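Office Setup Assistant (part-time)
Flekville, Monday to Friday mornings

Gatel runs shared offices on 3 floors of the Ekinci building in Flekville. We are looking for one person to look after the desks and screens our members use every day. The job is practical and mostly on your feet.

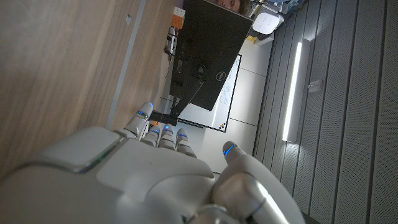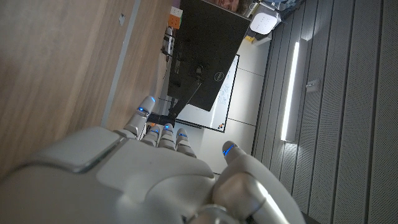 Light wood desk with a black Dell monitor, in both pictures.

There are 60 desks in the building. Most members bring their own laptop and expect to find a clean desk and a monitor that works when they sit down. Your job is to make sure they do.

What you will do

Walk each floor before 9 a.m. and check that every desk is ready
Wipe down desktops and screens, and report scratches or loose edge strips
Set monitors back to standard height and straighten the stands
Replace missing cables and keep the spares cupboard in order
Move desks and monitors when a member company grows or leaves
Enter faults in Lisex, our booking and repairs system

You will not be asked to repair computers or set up networks. Erhan Bozkurt handles those and will be your first contact for anything electrical.

What we are looking for

You should be able to lift a monitor onto a desk and help a second person carry a desk. You need to be on time, since members start arriving right at 9. Experience in an office, hotel, school or warehouse is useful – it is not required. Basic written English is enough for the fault reports. Training on Lisex takes one morning.

Hours and pay

The shift is 6 a.m. to noon, Monday to Friday. Pay is hourly and is discussed at the interview. You get a paid break, a locker and free parking behind the building. The first 3 months are a trial period for both sides. Extra hours come up now and then, usually when a floor is being rearranged, and you are free to turn them down.

How to apply

Send a short note about yourself and your last two jobs to Beril Kaplan at the Gatel front desk, or drop it off in person before noon. A full resume is fine but you don't need one. Please say when you could start.

Interviews will be held in October with Beril Kaplan and Mieczysław Szewczyk. They last half an hour and include a walk around one floor. We reply to everyone who applies, including people we don't interview.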